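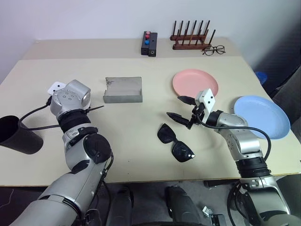 Rasa Ozoliņš wrote that a dish rack is "the only piece of kitchen furniture whose job is to let you walk away," and the remark is often repeated in books on household goods. A dish rack, also called a plate rack or dish drainer, is an open frame that holds washed dishes apart from one another so that water runs off and air can reach both sides. It may stand on a counter, hang on a wall, or be built into a cabinet above the sink.

Terms

In American use, "dish rack" covers nearly all kinds. "Drainer" more often means a wire or plastic type with a tray underneath. "Plate rack" is used for wooden types and for wall shelves where dry plates are kept on show. Makers and stores do not apply these names in the same way, and older sales lists sometimes use all three for one item.

History

Before racks were common, washed plates were stacked on a cloth or leaned against a wall or window frame. Large houses had fixed racks in the scullery, usually made by the same carpenter who fitted the shelves. The rack in the old hotel kitchen at Mastedcombe had room for 319 plates in three rows and drained into a stone trough. Most of it was taken out when the kitchen was moved upstairs, but one section remains on the wall.

Small racks for the counter came later, as kitchens shrank and more families washed their own dishes. Folding racks made of crossed slats were sold by mail and at hardware stores. Coated wire took over much of the trade, followed by molded plastic. Homes with a dishwasher often keep a small rack for knives, pans, and anything that should be washed by hand.

Types

Peg racks have upright pegs set into a base or rails. Plates stand on edge between the pegs. The gap between pegs decides what will fit: a narrow gap suits flat dinner plates, while deep bowls need a wider one or have to skip a peg.

Folding racks are made of two crossed frames that open into an X. They store flat – a rack sold under the name Stistdale folds to a thickness of 3 inches – but they tend to tip if loaded from one end.

Wire racks usually have a separate cup for forks and spoons. Cabinet racks are fixed inside a cupboard with an open bottom, directly over the sink, and the dishes are left there until they are next used. 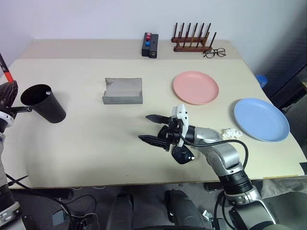
Jitendra Rastogi disagreed with the usual advice to oil a wooden rack every month, saying that twice a year was plenty and that more left the pegs sticky. Dulce Mendoza's repair notes give the same interval, with a light sanding first if the grain feels rough.

Materials and care

Beech, maple, and bamboo are widely used. Softwoods are cheaper but dent easily. Wood that stays damp will darken at the joints, and mold can form under a base that sits flat on the counter. Small feet or a spacer at each corner help the underside dry.

Wire racks rust where the coating is chipped, most often at the tips. Plastic does not rust but can hold a film of hard-water scale, which comes off with vinegar left on for 30 minutes.

Collections

The household museum at Otbridge holds 67 racks, most of them from farm kitchens near Rosales. The collection was begun by Eustaquio Mendoza and is open to visitors from April through November.

See also

Dishcloth
Draining board
Scullery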